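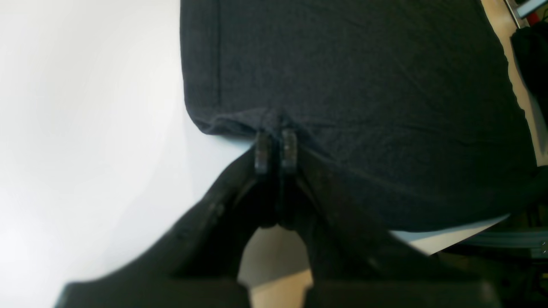

# Doblar sobre la mesa

Soledad Quintanilla

Doblar la ropa es la única tarea de la casa que casi todo el mundo hace en el sitio equivocado. Se cocina en la cocina y se friega en el fregadero, pero se dobla encima de la cama, en el sofá con la televisión puesta o de pie en el pasillo, sujetando la prenda con la barbilla. Después se guarda lo que salga y a los dos días el cajón está revuelto. Mi opinión es que la culpa de los cajones revueltos la tiene sobre todo la superficie, y que una mesa lisa y despejada resuelve más que cualquier método con nombre propio.

Lo digo después de haber probado unos cuantos. Compré el manual de Kelero, que tiene 224 páginas y dedica 22 a las camisetas. Es un libro bien hecho y las ilustraciones se entienden. El sistema consiste en reducir cada prenda a un rectángulo que se sostenga solo, de canto, para verlas todas al abrir el cajón. Lo seguí durante un invierno entero. Las camisetas de algodón grueso aguantaban bien de pie. Las finas se iban de lado en cuanto sacaba la de delante, y acababa doblando otra vez lo que ya estaba doblado. Con los jerséis ni lo intenté más de una semana.

El manual no dice casi nada de dónde hay que ponerse a doblar. Da por supuesto un plano firme, porque las ilustraciones siempre muestran la prenda extendida sobre un fondo liso, y en ninguna parte advierte de que sobre un colchón eso no se consigue. El colchón cede, la colcha se mueve con la ropa y el primer pliegue ya sale torcido. El segundo hereda el error del primero. Quien dobla en la cama corrige sin darse cuenta tirando de una esquina, y ese tirón desplaza la esquina contraria.

En la mesa, la tela se queda donde se deja. Se puede pasar la palma desde el centro hacia fuera y la arruga sale por el borde. Se puede alinear un lado con el canto de la mesa y usarlo de regla. También cansa menos la espalda, y esto lo noto más cada año.

Hay otra ventaja, que es la del contraste. Tengo una mesa clara y buena parte de lo que lavo es oscuro: gris, azul marino, negro. Encima de una colcha estampada, una prenda gris oscura es una mancha. En un tablero blanco se ve dónde acaba y si los dos bordes coinciden. Para la ropa blanca me pasa lo contrario y pongo debajo un mantel azul viejo. Es un gesto de tres segundos y me ahorra repetir.

Las toallas merecen un párrafo propio porque son lo que peor se dobla en la mayoría de las casas, incluida la mía hasta hace poco. El rizo tiene cuerpo y se resiste. Si se hacen los pliegues muy apretados, la toalla se abre sola, y si se dejan flojos queda un rollo gordo en el canto que ocupa más que el resto. Ese rollo es lo que impide cerrar los armarios de baño.

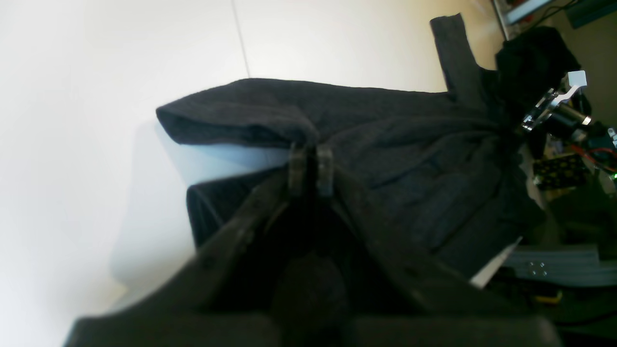 La solución que defiendo es la más aburrida. Primero se estira la toalla del todo, sin saltarse este paso aunque venga bastante lisa del tendedero. Luego se dobla a lo largo, se vuelve a doblar a lo largo si el estante es estrecho y solo entonces se pliega a lo ancho, contando los pliegues que pida el fondo del armario. Al final se guarda con el lomo hacia fuera. La tirilla de colgar, cuando la tiene, conviene dejarla dentro, porque si asoma se engancha con la toalla de al lado y al sacar una salen dos.

Lo de medir el armario antes de decidir el doblez me parece de sentido común y sin embargo yo tardé años en hacerlo. Había aprendido a doblar las toallas como mi madre, en tercios, para un armario empotrado muy hondo que ya no existe. En mi baño hay un mueble de Åberg bastante menos profundo, y durante mucho tiempo las toallas sobresalían y la puerta quedaba entreabierta. Yo echaba la culpa al mueble. Un pliegue más y cerró.

De aquí saco una regla general: el tamaño de la prenda doblada lo decide el sitio donde va a vivir. Los manuales lo plantean al revés, proponen una medida ideal y luego venden las cajas que encajan con ella. Corutus tiene unos separadores para cajón que funcionan y que recomiendo a quien tenga calcetines sueltos. El folleto que viene dentro, en cambio, da instrucciones para doblar un pantalón de manera que quepa en el separador mediano. Nadie necesita un pantalón de ese tamaño. Yo los cuelgo.

Geetha D'Souza, con quien compartí piso y que llevó después una lavandería, tiene una postura más dura que la mía. Sostiene que la mitad de lo que doblamos en casa no hace falta doblarlo. Los trapos, los pijamas, la ropa interior, lo que se va a usar al día siguiente: todo eso puede ir a una cesta por categorías y no pasa nada. En la lavandería doblaban porque el cliente pagaba por ello y porque la bolsa tenía que cerrar. En su casa, me dice, dobla toallas, sábanas y poco más.

Durante una temporada le di la razón en todo. Ahora se la doy en los trapos y en los pijamas. En la ropa de punto no, porque guardada de cualquier manera coge marcas que luego cuesta quitar, y colgada se deforma por los hombros. El punto pide estar plano. Se dobla poco, con pliegues anchos, sin apretar, y no se le ponen más de tres o cuatro prendas encima. Las arruguitas que se forman en el borde inferior hay que alisarlas con la mano antes de cerrar el pliegue. Si se dejan, el peso de las de arriba las plancha durante semanas.

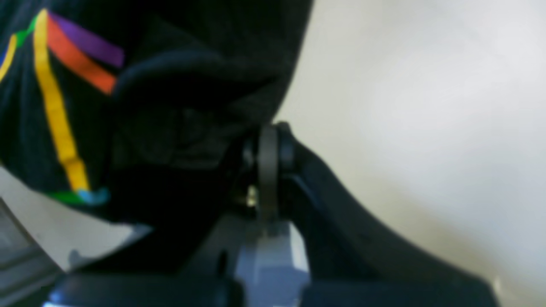
Donde más discuto con la gente es en las prendas con dibujo. Suele creerse que son más difíciles y que el estampado obliga a tener cuidado para que quede bonito. A mí me parecen las más fáciles, porque llevan las guías puestas. Una tela negra lisa no da ninguna pista y hay que buscar las costuras con los dedos. La misma tela negra con rayas de colores enseña enseguida por dónde va el pliegue: la naranja y la morada corren juntas y se cortan de golpe donde el tejido se mete hacia dentro, y la amarilla baja en diagonal y delata que la prenda está girada. Basta con mover la tela hasta que las rayas queden como uno las quiere. Lo de que quede bonito me da igual, dentro de un cajón no hay público.

También por eso creo que a los niños habría que enseñarles a doblar con ropa de rayas o de cuadros. Lo habitual es darles los paños de cocina, que son pequeños, pero muchas veces están deformados y no hay manera de que coincidan las esquinas. El niño lo hace bien, el resultado sale mal y se aburre. Con una camiseta de rayas puede comprobar él mismo si ha acertado, sin esperar a que un adulto se lo diga.

Me han objetado que no todo el mundo tiene una mesa libre. Es cierto, y en los pisos pequeños la mesa es también escritorio, comedor y lugar donde se dejan las llaves. No propongo comprar otra. En mi caso la mesa mide 116 centímetros de largo y sirve para todo, así que doblo por la mañana, antes de sacar el ordenador. Quien no pueda despejar la mesa puede usar la encimera bien seca o la tabla de planchar, que es estrecha pero firme y va bien para camisetas y fundas de almohada. La tapa de la lavadora sirve para toallas de manos. Para sábanas no sirve nada y ahí admito la cama o, mejor, otra persona al otro extremo.

Las tablas de plástico para doblar, de las que tienen solapas, no las recomiendo. Probé una de Pusotari que hacía los pliegues muy iguales. El problema es que todo salía del mismo tamaño, y en mi armario hay tres estantes con tres fondos distintos. Además había que guardar la tabla, que no cabía en ninguno.

La otra objeción que oigo es que todo esto lleva demasiado tiempo. Depende de con qué se compare. Doblar en el sofá mientras se ve algo parece gratis, pero se dobla despacio y mal, y el montón se queda en el reposabrazos hasta que alguien necesita sentarse. De pie delante de una mesa, sin otra cosa que hacer, el montón baja a buen ritmo. Pongo las prendas grandes primero, porque hacen bulto y estorban, y dejo los calcetines para el final o directamente para la cesta, como hace Geetha.

Hay una cosa que no he conseguido resolver, y son las sábanas bajeras con elástico. He seguido las instrucciones de Kelero, meto una esquina dentro de otra, la extiendo sobre la mesa, la aliso, y sale un paquete aceptable tres veces de cada cuatro. La cuarta la enrollo y la pongo al fondo, detrás de las que salieron bien.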